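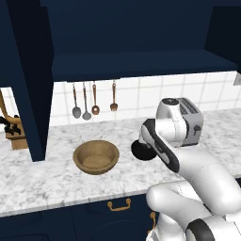 Declan Ó Súilleabháin wants to know why we are still in the simulated kitchen when there is a bench, a real arm and a perfectly good bowl at Bromden. His view is that every evening spent in the renderer is an evening the bracket doesn't get made. Fair enough. Bracket is on the list below.

July, evening session, started 7:15 pm

Bowl approach, sim side. Working with the arm coming in low from the right and the gripper stopping short of the bowl, on the open side of the counter. The tall cabinet panel on the left rules out the other side, or at least I haven't found a pose there that I'd want to run on hardware.

The trouble is the upper link. With the gripper down near the bowl, the link goes up close to the toaster. From this view it passes in front of it, and I can't tell the clearance by eye. Turned on the collision shapes to check. No contact reported, but the toaster's collision box was left over from an earlier model and didn't match the mesh. Rebuilt it from the mesh and padded it. Planner then refused the old approach outright, so the clearance was worse than I had been assuming.

Changes made:

- new collision box for the toaster, padded 35 mm on all faces
- pre-grasp pose moved toward the front edge of the counter
- elbow preference set to "out", so the arm stops trying to fold in under the upper cabinets
- hanging utensils added to the collision set as one long box under the shelf. Crude, but the arm has no business up there anyway

Ran 200 approaches overnight before these changes, with the bowl position jittered. I'm throwing those results out. They were run against the wrong toaster. Will start the same batch again before locking up tonight, same seed, new log folder.

Grasp itself

Not touched tonight. Plan is still to take the bowl by the rim, one finger inside and one outside. Bernadette thinks we should make fingertips with a curved pad to suit the wall of the bowl. I'd like to try flat pads with rubber first and see how much it slips. If it turns in the grip we make the curved ones. She has already drawn them in Kerslake and says the print is small, so it may be quicker to make both and stop talking about it.

Controller

Kevin Corrigan got the Enaton board talking to the laptop again. The fault was the connector on our cable - one pin had backed out of the housing and only touched when the cable hung a certain way. He has crimped a new one and put a strain relief on it. Old cable is in the scrap bin, please leave it there.

Watchdog timeout is now 2 seconds. It was longer, and the arm would sit holding its last command well after the link dropped. Tested by pulling the cable with the arm unloaded and the brakes came on each time I tried it. Needs repeating with a load at the gripper before anybody works within reach.

Bench

Height of the bench does not match the counter in the model. I'd been putting this off. Either we shim the base or I change the model, and changing the model is free, so I'll do that. Need someone to measure from the floor to the bench top at the front and at the back. It slopes a little toward the wall and I want to know how much.

Teodoro Dimaculangan asked if the sim kitchen needs all its cabinets if the real bench will have none. I want to keep them for now. The panel and the shelf force the planner into tighter poses, and a pose that works in there should be easy on an open bench. Could be wrong about the elbow. Will compare with a stripped copy once the batch is done.

To do

- restart batch (me, tonight)
- measure bench, front and back (Teodoro)
- camera bracket, Declan. Aluminum angle is on the rack behind the drill press. Slots, please, instead of round holes, so we can shift it sideways
- print 2 sets of fingertips, flat and curved (Bernadette)
- ask Colm Lynch if the Avau power supply is free, ours hums under load
- load test on the watchdog

9:50 pm. Batch running, first few finished without a planner error. The arm is powered off at the wall and the key is in the drawer.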